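Lists > Regional Film Exhibitors > Archive > Programming and bookings

Subject: Re: Troleck subtitles and the Pekstead date

Hello all,

Replying to the question from Pekstead below, as we had the same problem with this title in January.

> We have Troleck booked for one evening show and the distributor
> has sent a DCP with no English subtitles on it. They say the
> subtitled version is a separate file and that we need a new key.
> Has anyone else had this? Our hall seats 80 and we have already
> sold most of it, so I would rather not move the date.

Yes, it is a separate file. Leone Pictures made two versions, and the one they send out first is the festival copy, where the subtitles were projected from a laptop under the screen. You need to ask for the version file by name, and the key has to be issued against that version. The key you have now will not open it.

We asked on the morning of the show before ours and had the key by four in the afternoon, but I would not leave it that late. The version file is small and came as a download. It only works if the original DCP is already on your server, so don't delete that to make room.
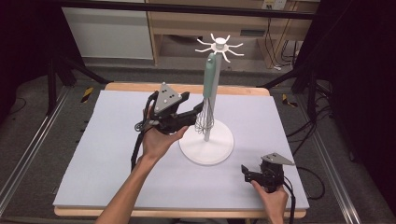

The other thing to check is the running time. Our brochure copy came from the Batorov festival catalogue, which lists the longer cut. The release cut is shorter and has no interval. We had told the bar staff there would be one and had to change the board at the last minute.

On terms, we paid a flat fee and did not get a percentage deal, though we asked. Attendance over the whole run was 421, and around 700 for the season including the shorts. The Q&A recording is free if you ask for it, but the sound is low and you will want to bring it up by hand.

If Leone don't answer the bookings address, try the technical one at the bottom of the key email. That is where I got a reply.

I can send the settings we used for the subtitle position if your screen is masked at the bottom. Ours lost the second line until we changed it.

Regards,
Programming, Regent Rooms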